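The drawer in question is the second one down in the back office at Stindico, a firm that looks after the networks of schools, clinics and small warehouses. It sticks a little on the left side. Inside, until this January, lay the accumulated fibre and copper modules of eleven years of contracts, most of them out of their packaging and a good many without a note to say where they had been.

Anyone who has worked with network equipment knows a drawer like it. The modules are called SFPs, for small form-factor pluggable. Each is a metal stick that slides into a slot on the front of a switch and turns the electrical signal inside into light for a fibre cable, or takes the light coming the other way and turns it back. They are small, they look alike, and they outlive the equipment they were bought for. When a switch is scrapped, somebody pulls the modules out and puts them in a pocket. The pocket is emptied into a drawer.

Lajos Kovács has run the bench at Stindico for most of that time. He decided to sort the drawer after a job at Nyitrai, a cold store outside the town, where a link between the loading bay and the main office went down in the middle of a delivery. The engineer who drove out had brought a spare from the drawer. It was the wrong sort, made for single-mode fibre, and the cable in the wall was multimode. He drove back for another. The link was down for the whole afternoon, and drivers were signed in on paper.

"It was a cheap part and we had plenty," Kovács says. "We just didn't know what we had."

The sorting took him 14 evenings. He had expected fewer. The drawer held 200 modules when he tipped it out on the bench, and he began by making two heaps, copper and fibre, which was the easy part. A copper module has a socket for an ordinary network plug. A fibre module normally has a pair of openings side by side, one for sending and one for receiving, or a single one if it is the type that does both jobs down one strand.

After that came the labels. Makers print a great deal on a very small area, and the useful parts are not always the largest. Kovács reads them under a desk lamp with a magnifier on an arm, and keeps a notebook open beside him. He writes down the part name, the speed, the wavelength and the distance, in that order, one line to a module. If the label has rubbed away he puts the module in an old switch and asks the switch what it can see. Modules carry a little memory inside with their details stored on it, and most will answer.

Some don't answer truthfully. A number of the older ones had been programmed to pass as another maker's, a common practice in the years when switches were fussy about what they would accept. Those have a tin of their own.

Wavelength is the figure he cares about most. A module marked 850nm is generally a short-reach part for multimode fibre, the kind run between floors or across a yard. At 1310nm it is more likely to be meant for single-mode and for longer distances. Both ends of a link need to agree, and so does the cable. Many faults that are reported as a broken switch come down to two modules that should never have been paired.

Distance is printed too, and is easily misread. The figure is a best case, for good fibre of the right grade with clean ends. Old multimode of the kind found in school ceilings may manage half of it. Kovács has marked the inside cover of the notebook with the cable grades at each of the firm's regular sites, so that whoever takes a module can check one against the other before getting in the van.

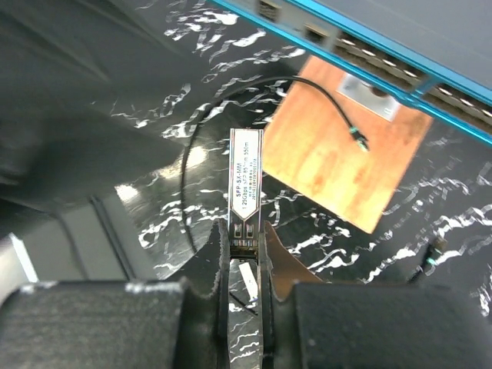
Jitka wrote to us after we mentioned the Stindico drawer in our last issue, and said the label was the least of it. Her own team had sorted theirs by wavelength and speed years ago and still had failures, nearly all of them from dirt. Modules had been stored without dust caps and cables had been left hanging open behind racks, and a speck on the end of a fibre was enough to bring a link down or, worse, to let it run badly for months. She would sooner have an unsorted box of clean modules than a tidy one of dirty ones, she said, and she thought we should say so in print.

Kovács agrees with her on the dirt. Of the modules from the drawer, fewer than half had their caps. He ordered a bag of new ones from Flarnilum, a supplier of bench sundries, and spent one of the evenings doing nothing but cleaning and capping. He uses dry cleaning sticks made for the purpose, one to an opening, and throws each away after use. Compressed air from a can he avoids, having seen it leave a residue.

He doesn't agree about the box. A clean module of the wrong type is what went out to Nyitrai.

The sorted stock now lives in a Hoduler cabinet, a grey steel thing with shallow trays that was bought second-hand and had held watch parts. Each tray is lined with anti-static foam. Short-reach multimode is at the top, where the hand goes first, then single-mode, then copper. The odd ones are at the bottom with the tin. Modules lie with their labels facing up, all pointing the same way. Anyone taking one signs a card at the front of the tray, and the card says where it has gone.

Testing is the part that remains. A module that lights up on the bench may still be weak, and the only way to know is to measure the power coming out of it. Kovács has a meter and does a few when the phone is quiet. Those that pass get a dot of green paint on the end that stays outside the switch. Those that fail go for metal recycling.

The drawer itself was empty for a week. It now holds power leads.

Letters and corrections: write to the features desk. © 2018. All rights reserved. Back to top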